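4.3 Grip loss during the bottle transfer task

The task was to pick up a bottle and place it in a basket on the same table. In the first test block the Eren gripper lost the bottle in 25 of 200 runs. Most losses came late in the block, after the arm had been running for 30 minutes or more. The Hultov controller logged no fault in any of these runs – it reported the grip as closed and carried on to the drop point.

We first suspected the force setting and raised it in two steps, with no clear effect. We then checked the fingers by hand with the power off and found play at the base of the left finger.
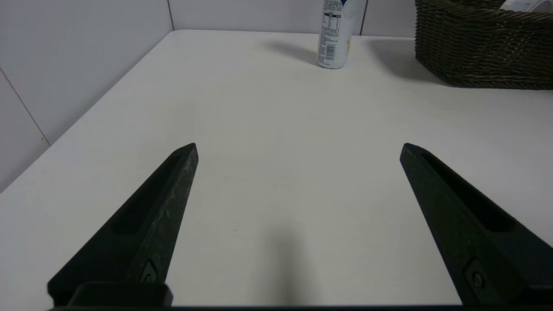 Figure 7. Wrist camera view with the fingers apart. A screw is visible near the base of each finger.

The left base screw had backed out by less than one turn. This let the fingertip rotate outward under load, so the motor reached its closed position with too little force on the bottle. The right screw was tight. Both were refitted with thread lock and the test was repeated at the Mallbridge lab in May, at the original force setting. No bottle was lost in 40 runs.

The repeat block was short, at about a fifth of the original. A screw check before each session has been added to the Treltham start-up sheet. The controller still cannot detect a missed grip – see 5.1.

Last updated: May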